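Sorting Parts for the Totix Kit – Our Project Report

Ghada Hourani, Natnael Negussie and me (Nighat Pirzada)

So our group got the kitting station, and I'll admit I wanted the soldering one! The idea is simple enough. Somebody building a Totix unit needs one set of parts in front of them, all of it, and they shouldn't have to get up and hunt for a wire harness halfway through. Our job was to come up with a table layout that makes it easy to put a set together.

We started in November with one big bin, and it was awful. The little parts have wire leads, and leads love to tangle (Natnael spent a whole afternoon picking a knot apart with tweezers). After that we went to separate trays and tried 3 different layouts before we liked one.

The one we kept has yellow trays on both sides and a steel tray in the middle, where the set gets put together. We line the steel tray with plain white paper – small parts are so much easier to spot on it, and it keeps them from sliding on the metal. The round red boards get their own space, and so do the harnesses, which take up way more room than you'd think.

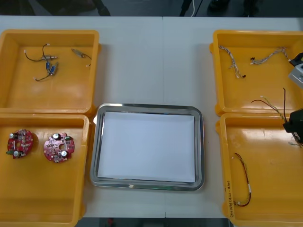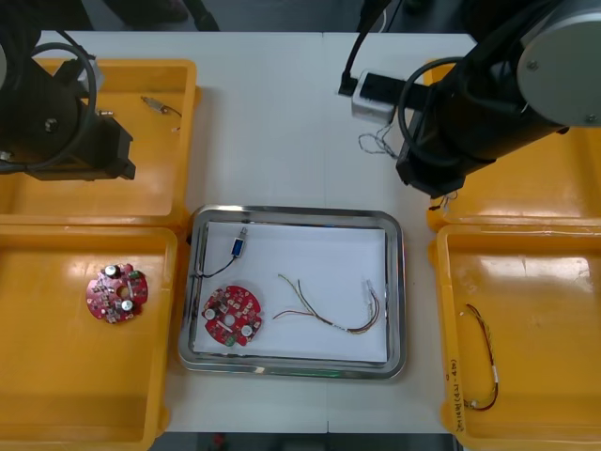
Yellow trays on either side, with the paper-lined steel tray in the middle.

We put together 51 sets with this layout and 7 of them had a mistake. Most of those were a missing small part, usually one of the blue ones, and twice we grabbed the wrong harness. Ghada thinks a printed outline on the paper would fix nearly all of it, with a shape for each part, and I agree with her. Mr. Frade wants us to try it with plain labels first and compare the two.

Stuff we'd still like to change: the wires hang over the rim of the steel tray if you don't tuck them in, and the harnesses spring open again after you fold them. Natnael wants to try little clips. I vote for a bigger tray – we'll see who wins. Our next run is 60 sets, with labels on the paper.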